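Pukesance Opens Orders for Horkik, a Four-Finger Hand Kit That Picks Things Up Off the Floor
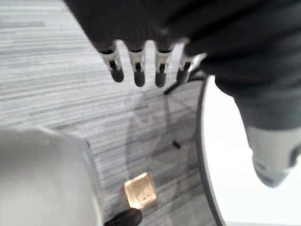

Pukesance is opening orders this September for Horkik, a robotic hand kit made for the small, flat, annoying items that end up on the ground in offices, workshops and classrooms. Cards, tags, labels, bits of packaging: they're easy for a person to pick up and surprisingly hard for a machine, and we've spent a long time getting to a kit we're happy to send out!

Horkik ships as a hand, a wrist adapter, a small wrist camera and a copy of Forkus, our control software. It fits most midsize arms, and teams that already have an arm on a stand or a mobile base can keep it. Setup takes 58 minutes with the printed guide, and most of that is calibration (you can go get a coffee during the long part).

"Carpet was the surface we fought with the most," said Leszek Tomaszewski, lead engineer on the project. "A card on a hard floor slides when you touch it. A card on carpet sinks in a little, and the edge you want is gone. We went through 12 fingertip shapes before we found one I'd put my name on."

During the pilot, the Sobczak training center ran Horkik on its own floors and logged 1,277 pick attempts with flat items of different sizes. The staff there sent back plenty of notes, and several of them changed the product. The fingertip pads now swap out without tools, and Forkus lets the operator slow down the last part of the approach, where most of the early misses happened.

There are limits, and we'd like buyers to know them before they order. Clear plastic film is still hit or miss. Strong patterns on a floor can confuse the camera, so Forkus asks for a short floor scan the first time it works in a new room. The hand is meant for light objects, and we don't recommend it for tools or anything with a sharp edge.

The first batch is 388 kits. Schools and training centers can ask for a loaner before they decide, and every kit comes with a spare set of fingertip pads and a year of Forkus updates. The setup guide and the full log from the pilot, misses included, are available from Pukesance on request.

Media and loaner requests: Leszek Tomaszewski, Pukesance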